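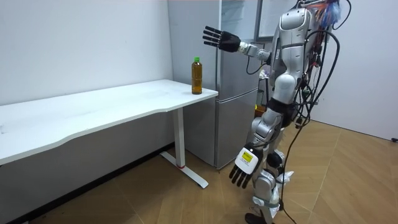
**Trekel bottled black tea, unsweetened, case of 24**

The label promises "real brewed flavor," and we've read enough labels to wait for the taste test. Ours went like this: decent on day one, a bit flat by the end of the week once opened. Drink it within 2 days and you'll get what you paid for.

Trekel also claims the tea comes from a single hillside in Flasdale. We asked for paperwork in May and got a brochure. Until something better arrives, we list the origin as "blended."

- Storage: cool shelf, out of the sun
- After opening: refrigerate, cap on tight
- Caffeine: 50 mg per bottle, by the maker's own figure
- Item no. 385

Does it "support focus"? It has caffeine in it, so as much as any tea does. We left that line off our listing, along with the one on antioxidants.

Ming-te Kong, who buys our drinks, still prefers the Wu oolong and thinks this one is priced a little high. Cases ship from Tekeck on weekdays. Dented cases can be returned if the bottles are sealed.

Price checked December 29, 2025.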